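Visit to Cistik: the Judetti hand-held gripper kit
Jan 17, 2025

Plukow packs small hardware for furniture makers and repair shops. Most of our work is counted bags and compartment boxes, and most of the boxes are still filled by hand. We have been looking for a way to get a two-armed robot to do part of that work, and the vendors we talked to last year all quoted us for programming time on top of the arms. Cistik sells it differently. They lease a pair of hand-held grippers with the recording software, your own people do the job with them at a table, and the recordings are used to train the arms that come later. The kit is called Judetti. I spent a day at their building to see it and try it.

Getting there

The building is on the second street behind the freight depot, and the sign faces the wrong way if you come from the highway. Park on the left side of the lot. The right side belongs to the tile warehouse next door and they do tow. The front desk needs a photo ID and takes a while to print the badge.

Our host was Damir Babić, who runs customer trials. There were people from two other companies on the same visit, a dental supply distributor and a maker of irrigation fittings. The visit started with slides, which I will skip except for the terms given below, and then moved to the recording stations for the rest of the day.

What is in the kit

You get a left and a right gripper. Each one has two black fingers and a metal mounting plate, and you hold it in your hand in place of using your own fingers on the part. The same fingers go on the robot arm later. Babić made a point of this, and it makes sense to me: if the fingers on the arm match the ones the operator used, a grasp that worked at the table has a fair chance of working on the arm.

Both grippers are wired. I asked about a wireless version and was told one was planned for July, with no price yet. The cables are my main complaint about the hardware. They are long enough, but when you reach across your own body the cable on that side drags along the table and can pull a light part with it. One of the irrigation people swept a washer onto the floor that way twice. Cistik's advice is to let the cable fall straight down at the near edge and keep the reach short. That helped with the right hand. With the left I kept ending up with a loop beside the table, and I had to stop and move it.

The grippers feel front-heavy for the first few minutes. After an hour my forearms knew about it. Babić said their own operators work in blocks of 30 minutes and then switch tasks or take a break, and I would plan on the same for our people.

The stations

Each station is a table with a white work surface inside a metal frame, with curtains at the sides. Cistik says the curtains are there to keep the light and the background steady between sessions. They were firm about wanting a plain work surface with nothing on it except the parts for the task. Our benches have tape, labels, pens and coffee on them, so this would be a change for us.

The floor in the station area is carpet. I mention it because dropped screws do not bounce or roll far on it, and ours is sealed concrete. Anyone who has dropped an M3 screw on concrete will know why I wrote that down.

Trying it out

We were asked to bring a task. I brought the simplest one we have, which is putting screws in a divided plastic box with a hinged lid. The left gripper picks up the screw and the right gripper steadies the box. You can do it the other way around, but the software wants you to pick one way and stay with it for the whole set.

The first thing I learned is that picking up a screw lying on its side is harder than it looks. The fingers have to come in low and nearly flat to the table. If they come in at an angle they push the screw away. Our operator trainer would call it a fussy part. I got it on the fourth try and then missed the next two. By lunch I was getting it most of the time, at a pace nobody would pay me for.

Placing the screw in the compartment went better. The partitions guide it once the tip is below the top edge. The trouble there is letting go. If you open the fingers wide inside a narrow compartment they touch the walls and move the box, which is the reason for holding it with the other hand. Cistik's people open the fingers only a little and lift straight up.

Closing the lid with two grippers was the part I enjoyed least. The latches on our boxes are small and stiff. I could bring the lid over without much trouble, but getting the latches to click took more force than I could put through the fingers, and I ended up pressing with the side of the gripper. Babić said to leave latching out of the first set and treat it as a separate task, or use a press fixture. I think the fixture is the right answer for us.

The software

Every attempt is recorded as its own clip. You start it and stop it with a foot pedal. At the end you mark it good or bad, and you can add a note. A bad attempt is kept unless you delete it. There is a review screen where a supervisor can go through the day's clips at double speed.

The review screen is plain and works. Search is weak: you can find clips by operator and date but not by note, so the notes are not much use once there are many of them. I said so and was told it was on the list. I also asked who owns the recordings. The contract says the customer does, and Cistik may use them to support that customer's own installation. The dental supply company had a longer conversation about this and I would want our lawyer to read that section before we sign.

For a task like ours, Cistik recommends starting with 100 good clips to see whether the part and the box are suitable at all. That set is only a check. The training set is larger and the size depends on how many kinds of screw and box are included. They would not give me a number without seeing our parts list, and I did not push.

Terms

The trial lease is $3,235 for 14 days. It covers the two grippers, the pedal, a computer with the software on it, and one remote session for setup. Shipping is extra both ways. The frame and table are not included. They will send a drawing so you can build your own, or you can order one from Echevarría, a fabricator they work with. The arms are a separate quote and there is no obligation to take them after the trial.

Spare fingers are sold in pairs and count as a wear item. I asked how long a pair lasts on metal parts and got a vague answer. The ones I used had no visible damage, but I have no idea how old they were.

What I would ask for before we sign

A written figure for finger life on steel screws. A date for the note search. A longer lease, or the option to extend by the week, as two weeks is tight once you take out the days needed to get operators comfortable. I lost most of a morning to learning one pick, and I doubt our packers would be much faster on their first day, though they have better hands than I do.

I would also want our own boxes tested, including the deep ones for the repair shops. The compartments in those are narrower than in anything I saw used at Cistik, and I am not sure the fingers fit.

My recommendation is to take the trial with one screw size and one box, no latching, and two packers from the day shift who are willing. We would need the table and frame built ahead of the lease start so that the days are not spent on setup.
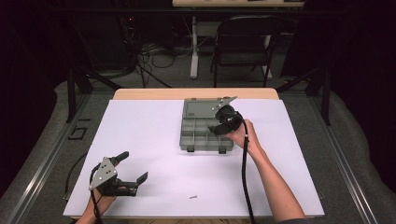
I have the frame drawing and the draft contract, and I have put both in the shared folder under Judetti. The parts list has to go to Babić before he can book the setup session, so please send me any changes to it by the end of the month.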